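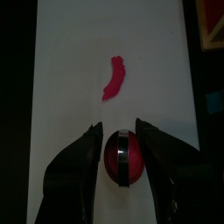
Too many of the early recordings were made by people who already knew the task by heart, reads a comment left under the Mornulow project's first public note, and a learning system that sees only perfect attempts will not know what to do after a small mistake. The comment is signed only "a reader from Ackah". The project team answered it on 4 April 2025, together with the news that its second round of recording has started.

Mornulow is a joint project of the workshop Trultunden and the software firm Grullum. Its purpose is to collect examples of small hand tasks, from which a robot arm can later learn to do the same tasks without a person guiding it. The first round was finished in December and gave 268 examples that the team considers good enough to use. The second round is planned to be larger and less tidy.

The method is simple to explain, although it takes patience. A person guides the arm through one task from beginning to end, while the small camera at the gripper and the sensors in the joints record everything. Then the objects are put in a different place and the task is done again. In the present round, the gripper has to come to a small round object that lies on a pale surface, with one finger on each side, and close on it. Colored marks on the surface are allowed and even wanted, so that the system does not learn to follow every spot of red or pink that it meets.

According to the team, this was a weak point of the first round. The surface was always wiped clean and the lamps were always at full strength. When the trained system was tested in the evening, with fewer lamps on, it often stopped above the wrong place or closed the fingers too early. In the new round a part of the recordings is therefore made in low light, and the people who guide the arm are asked to leave the surface as they find it.

The comment from Ackah has also brought a change in who does the guiding. In December, 4 persons made all the examples, and after some weeks their movements had become very similar. They came from the same side and closed the fingers at nearly the same height. Now new people are invited to sit at the controls for short sessions. Each session has 40 attempts, with a pause in the middle, and no training is given except for the safety rules.

Failed attempts will be kept as well. If a person misses the object, pushes it away and then corrects the movement, the whole recording is saved and marked as a recovery. If the object falls to the floor, the recording is marked as failed and is stored separately. The team says that it has not yet decided how to use the failed ones in training, but that it regrets having deleted them in the first round.

Not all readers are satisfied with the answer. A second comment asks if untrained people will not bring bad habits into the data, such as shaking or waiting a long time above the object. Grullum replied that very long pauses are cut out by a program before training, and that a little shaking does no harm as long as the fingers arrive at the right place. The reader from Ackah wrote again to ask for the results of the evening test to be published next to those of the day test, and this has been promised.

The sessions take place at the Trultunden workshop, where the arm stays on the same table for the whole round. People who want to take part can leave their name at the entrance of the workshop. They should be able to sit for the length of one session, and they need no experience with machines.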